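Chapter 9
The Reveal

In this chapter
When to stop a prank
Who should do the telling, and in what words
The release form and the conversation around it
What to do when the mark doesn't laugh

Key terms: mark, confederate, reveal, early out, cold release, cool-down

If you have worked your way through the last few chapters, you should by now have a prank on paper that could be staged more or less as it stands. You have a premise that a stranger will believe for a few minutes, you have a confederate or two who can keep a straight face, and you have walked the location and decided where everybody will stand. It is a nice feeling, and I would let you enjoy it a while longer if I didn't know from experience what comes next. Most students, when they reach this stage, have written a page and a half of setup and a single line at the bottom that says "then we tell them it's a joke."

That single line is the subject of the whole chapter you have just opened. The reveal is the moment when the mark learns what has been going on, and in a hidden-camera show it is usually the part the audience has been waiting for. It is also the part the mark will remember. A person who has been fooled for six minutes and then told kindly, by someone who seems pleased to meet them, will very often go home and tell the story against themselves at dinner. The same person, fooled in the same way and then left standing while a crew laughs behind a door, may well go home and call a lawyer.

Let me start with an old case, one I have taught for so many years that I can probably recite it in my sleep. Remzi Keskin was a young segment producer on a show called Grameo, which played small tricks on people in shops, offices and waiting rooms. One of his first pieces was set in the showroom of a furniture dealer named Santoro. The mark was a man who had answered an ad for a one-day job, and his task was to sit at a desk and write down the name of every customer who came in. Every customer who came in gave the same name, which was Kanow. There was a tall Kanow, an elderly Kanow with a cane, a pair of Kanows who said they had never met, and finally a delivery driver with a parcel for a Mr. Kanow, who wanted to know which one he should give it to.

On paper it was lovely. The mark was funny too – patient and polite at first, then more and more careful about spelling, as if the mistake had to be his. Keskin had planned to bring the host out right after the delivery driver. But the mark was doing so well that the director asked for one more customer, and then for one more after that, and by the time the host came through the curtain the poor man had quietly decided that he was being tested and had failed. He didn't laugh. He asked whether he would still be paid for the day.

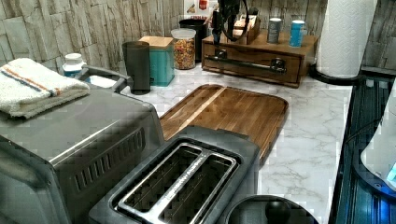
Figure 9.1 A two-slice toaster and a countertop oven, with a folded towel on top of the oven.

He was paid, of course, and he was a good sport about it in the end, but he would not sign the release, and the piece never aired. Keskin kept the notes from that afternoon and later used them to train his own crews when he moved over to a second show, Plirnik. His rule there, which you will still hear people quote, was that the laugh you are hoping for has probably already happened. If your mark has given you one good, clear, funny reaction, you have your ending, and anything you stay for after that is being borrowed from the mark's good humor.

Plirnik kept unusually tidy records, and we will come back to them several times. Over the life of the show the crew staged 658 pranks with members of the public, and 594 of those ended with a signed release. I like those figures very much, partly because they are high and partly because of what is hiding in the remainder. When you read the crew notes on the people who said no, as you will in Section 3, you'll find that hardly any of them objected to the trick itself. They objected to the waiting, or to being called by the wrong name, or to having a clipboard pushed at them before they had caught their breath. That last habit is known in the trade as a cold release, and I would ask you, please, never to pick it up.

You may be wondering how much of this matters if you have no plans to work in television. I would say quite a lot. Many of you will make short videos with two friends and a phone, and some of you have already done so (I know, because you show them to me after class, and a few of them are very funny!). A small crew has no host to come smiling through a curtain and no assistant with a glass of water. The person who played the trick is usually the one who has to explain it, often while still giggling, and that is a harder job than it sounds. The exercises at the end of the chapter are written with small crews in mind, and you can do nearly all of them in a classroom with the desks pushed back.

A word about the order of things. Section 1 deals with timing, and in particular with the early out, meaning a reveal you have prepared in advance for the case where the mark becomes upset, or frightened, or simply has a train to catch. Every prank you hand in from now on should have one. Section 2 is about the telling itself: who steps forward, where they stand, what the first sentence is. Section 3 takes up the release and the cool-down, the quiet stretch afterward when the mark asks questions and you answer all of them. Section 4, the shortest, is about the times when it goes wrong and what you owe the person then.

Before you read on, take out the prank you wrote for Chapter 8 and find the line at the bottom where you tell them it's a joke. Cross it out. Write down the exact words your confederate or host will say, and then say them aloud to someone who hasn't read your script. Watch that person's face while you do it, and make a note of the word at which they understood. Keep the note with your script, as you'll need it for the first exercise in Section 2.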